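Last updated February 2022
12 shares | 7 comments

3.2 Workshop build and table arrangement

The second build was made in the shared workshop at Coltberg, where the members have access to basic tools but not to a machine shop. We therefore decided that every part added to the arm must be possible to make with a hand drill, a file and a small printer. The camera is fixed on top of the wrist by a small bracket, and the two-fingered gripper is placed under it (Figure 6). With this arrangement the camera moves together with the fingers, and the calibration must be repeated only when the bracket was loosened.

The cables were left on the outside of the arm. In the first build, described by Fröhlich in the Ladater notes, they were tied tightly to the forearm, and the elbow could not reach its full range. We now leave a free loop at the elbow and let the remaining cables hang over the side of the table. This solution is not elegant, but it allowed us to change a cable in a few minutes.

The work surface is a white folding table. It moves slightly when the arm stops fast, so the speed was limited in software to 500 mm/min during the approach. For the objects we chose vegetables, as their shapes are different enough to give the gripper different problems. A long cucumber can be held across its middle, but a bell pepper has lobes and the fingers may slip to one side. A wooden cutting board serves as the pick area and a wicker basket as the second container. The handle of the basket was at first a difficulty for the planner, which was written by Bernd Fröhlich under the name Grirkus and treated all containers as open boxes. We added the handle as a forbidden volume, and after this change the planning time became nearly double. For a home user we consider this still acceptable.
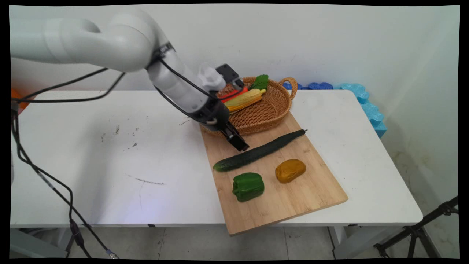 Figure 6. Arm with closed gripper over the cutting board, next to the basket.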